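**Informe de avance a la Fundación Ochoa**
Programa Humum de hábitos y desarrollo personal
6/2/19

Estimado Rutilio Trujillo:

Le debía este informe desde octubre, y sé que no queda bien que la responsable de un programa contra la postergación empiece así. Vamos a lo que hay.

De las 26 personas inscritas en el grupo de Clestberg, 11 siguen entregando su diario semanal. El resto viene a las sesiones, opina bastante y no escribe una línea. Habíamos previsto que el diario fuera el centro del programa; de momento el centro es la conversación de después, con café, que no figuraba en el proyecto y tampoco en el presupuesto.

El módulo de metas pequeñas funciona mejor de lo que yo esperaba. Pedimos a cada participante una sola meta, ridículamente modesta, durante cuatro semanas. Una señora eligió no mirar el teléfono hasta terminar el desayuno y ahora desayuna en tres minutos. Técnicamente cumple. Hemos cambiado la redacción del ejercicio.

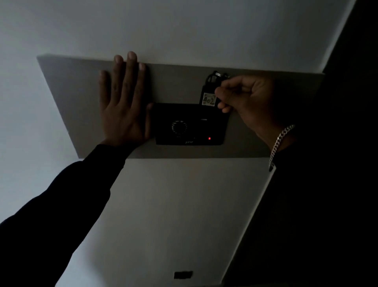

El módulo de visualización, en cambio, lo retiramos tras la segunda sesión. El grupo se imaginaba el éxito con tanto detalle que salía ya satisfecho y sin ganas de hacer nada - efecto que el manual no menciona. Lo sustituimos por una hora de planificación por escrito, menos inspiradora y bastante más útil.

En cuanto al dinero: de los 3,000 euros concedidos quedan 325. La partida mayor fue la impresión de los cuadernos, que encargamos antes de saber cuánta gente iba a usarlos. Los sobrantes irán al grupo de Lirnthorpe, que arranca en cuanto tengamos sala. Tienen la portada torcida, pero se escribe igual.

Pendiente para el próximo periodo:

- Entrevistas individuales con quienes dejaron el diario. Las hará Anayeli Ledesma, a quien la gente le cuenta la verdad.
- Versión corta del cuaderno, de una página por semana.
- Decidir si el café entra en el presupuesto. Yo voto que sí.

No pedimos ampliación de fondos por ahora. Sí pedimos que el siguiente informe pueda ser trimestral - con fecha fija, y que alguien de su oficina me la recuerde.

Un saludo,
Coordinación de Humum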